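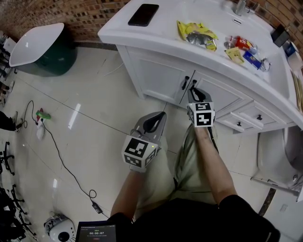 Collecting door and drawer examples at a bathroom vanity with a pair of hand-held grippers.

Rosmont opens bathroom recording area for robot learning in Skastdale

SKASTDALE, 2018-03-12. Rosmont, a company that prepares training examples for household robots, announces that it has started regular recording in a bathroom area at its Skastdale hall. The new area is the second one in the hall, after the kitchen area which was opened in November. It will supply examples of everyday bathroom work to the Ng project, a learning system for robot arms with two hands.

In the bathroom area, the examples are made by people and no robot arm is needed during the recording. The operator takes one gripper in each hand and does a short household task with them, for example opening a cabinet door, pulling out a drawer or moving a small item on the countertop. The grippers carry cube markers with black-and-white patterns, so that the position of each hand can be calculated afterwards. The learning system then receives the camera images together with the path of both hands.

Rosmont plans to deliver 2,000 accepted examples to the Ng project in the first stage. At the time of this announcement, 391 examples have passed the check. An example is accepted when the task is finished, the markers could be followed during the whole movement and the written label agrees with what the operator did. Examples in which the gripper slips from a handle and the operator tries again are also kept, under a separate label.

"A bathroom looks like a small and simple place, but for two hands it is quite difficult," said Wen-hsiung Mok, who is responsible for data collection at Rosmont. "The handles are close to each other, the knobs are small, and the operator must often work low, near to the floor. We want that the system learns from these positions also, and from countertops where somebody has left their things."

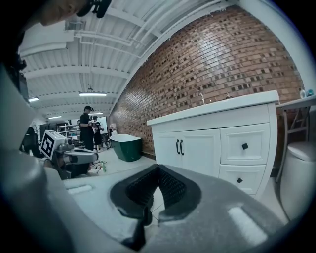
How long does an operator need to train before the recordings can be used?
New operators practice for 40 minutes with the grippers and then record a test set of 30 examples. The test set is checked by a second person before the operator joins the normal schedule.

The list of tasks was written together with the Ng team. It begins with doors and drawers and continues with packets, boxes and light bottles. Tasks with running water are not part of the first stage. The items on the countertop are changed between sessions, and the operator is asked to choose a natural way of working and not to repeat exactly the same movement each time.

The accepted examples will be tested at the partner site in Prulterdale, where the Ng team has its robot arms. Results from this test will decide which tasks must be recorded again and in which amount. According to the present plan, the vanity tasks are tested first and the tasks on the floor level come after them.

"For us the most useful thing is when Prulterdale tells us what the robot could not do," said Mok. "Then we go back to the same door and record it in other ways."

About Rosmont
Rosmont records and checks examples of household work for learning systems. The company works from Skastdale and offers recording, labeling and operator training to robot developers.

Press contact
Wen-hsiung Mok, Data Collection, Rosmont, Skastdale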